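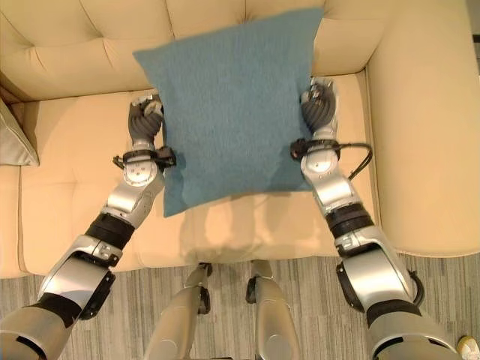 When does the new bulky-item pickup start in Nevville?

Pickup by appointment begins September 26, 2026, and replaces the curbside collection days the city has used until now.

Under the new system, residents book a slot before putting large items out. Each household gets three free pickups a year, and each one can cover a sofa, a mattress, a table or another piece of similar size. A fourth pickup will cost $73, payable when the appointment is made.

Zellmont, the hauling company that already handles the city's weekly trash, won the contract for the service. Its trucks will cover the whole city, including the streets east of Kivton Avenue that were left off the old collection map.
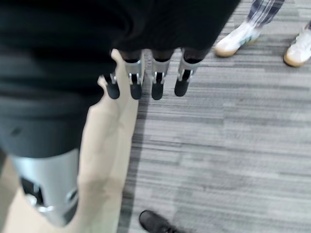 Items should be at the curb by 7 a.m. on the day of the appointment and should not block the sidewalk. Apartment residents can use the spot where their building's trash is normally collected, as long as the landlord has signed up. Landlords who haven't done so have until the end of September.

Mimoza Milošević, who manages solid waste for the city, said the old schedule left furniture sitting out for days, often in the rain.

"A couch that could have gone to someone else was ruined by the time the truck got there," she said. "With an appointment, we know what it is and when it's going out." 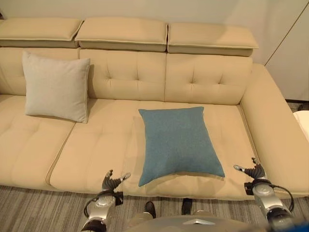

Furniture in good condition will go to a reuse depot at 138 Hanrahan Street instead of the transfer station. Residents can mark an item as reusable when they book — the driver makes the final call at the curb. Upholstered pieces with tears, stains or any sign of bedbugs will not be accepted for reuse.

Refrigerators, tires and paint are not part of the program and still have to be taken to the transfer station. Construction debris is also excluded.

Appointments can be made on the city's website or by calling the solid waste office during business hours. Cancellations made the day before do not count against the yearly limit. Items left out without an appointment will be tagged, and the owner will have three days to book a pickup or bring them back inside.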